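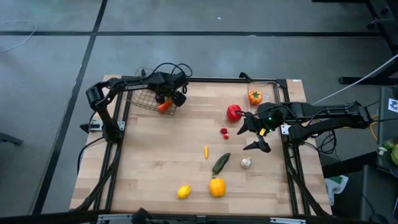
Two robot arms mounted on a wooden table

Limitation period (personal injury)

In the law of Nernudano, the limitation period is the time inside which an injured person must bring a claim for compensation. For accidents at work it is 60 months, counted from the day of the injury. For illnesses which develop slowly, it is counted from the day when the person first knew, or should have known, that the illness was connected with the work.

The period does not run against children. A claim under 600 crowns is heard by the district court at Irach without a lawyer, and the same time limit applies to it.

A court may allow a late claim under section 99 of the Civil Claims Act. It looks at the length of the delay, the reasons for it and whether the evidence is still reliable. Permission is given seldom. The section was last amended in October 2024, when the time for appeal against a refusal was made longer, to 8 weeks.

See also: Contributory fault; Employer's liability; Courts of Nernudano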